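Dodden Evel Handheld Gripper – Home Use and Good Practice

Item 271
Sold as: pair (left and right)
In the box: 2 grippers, 2 sets of spare finger pads, hex key, practice card
Support: Akbulut service desk

Overview

The Evel is a hand-held parallel gripper for recording household tasks that will later be taught to a robot arm. The operator holds one in each hand and does the work at normal household height: beds, counters, shelves, tables. No arm, base or floor space is needed.

Because the Evel is used in lived-in rooms, each pair ships with the Zallo practice card. The card is our own working standard for home sessions. It does not replace local safety law or the rules of your own organization, and where those are stricter, follow them.

Before a session

Get written consent from everyone who lives in the home, including anyone who will be out at the time. Name the rooms covered. A room that is not on the form stays closed.

Walk the room with the resident. Put away mail, medicine, ID cards and screens. Family photos on display are the resident's decision, and the answer goes on the form.

Check both grippers. Pivot bolts should be snug and the arms should move through the full opening without catching. Replace a finger pad that has a split or a lifted edge. Wipe the pads before they touch bedding or towels.

Agree on which objects may be handled. Ceramics and glass are off the list unless the owner puts them on it.
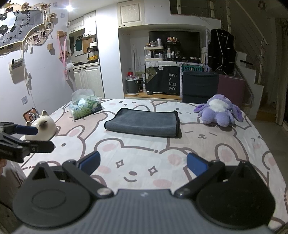 Reading time: 2 min

During a session

Start with the fingers open and clear of everything, then move in. Soft items such as a folded microfiber towel or a plush toy on a bed are suitable first tasks. Approach a towel from the side of the fold and lift only as high as the task calls for.

Keep breakables out of the path of both hands. A ceramic figurine on the same bed as the work counts as a breakable, even when the task has nothing to do with it. Move it, or plan the motion so that neither gripper passes over it.

The two grippers should not cross. If one hand is idle, hold it to the side with the fingers open.

Stairs are outside the working area. Do not carry a gripper up or down a staircase while recording – stop, set it down, and start a new session on the next floor.

No pinching of people or pets, including as a joke. Stop at once if a child or animal comes into the room.

After a session

Return objects to where the resident had them. Clean the pads with mild soap and water and let them air dry. Log the session on the same day with the room, tasks, items handled and any damage. Damage is reported to the resident before you leave, however small.

Residents can withdraw a recording. The card gives the wording we use and a space for the contact name.

Revision notes

The current card was written by Skarphéðinn Eyvindsson and checked by Hüsnü Tekin. The November revision added the staircase rule and moved pad cleaning from weekly to every session. Older cards should be thrown out.

Ordering

Spare pads are sold in sets and fit either hand. Extra practice cards are free with any order – ask for them by name at checkout.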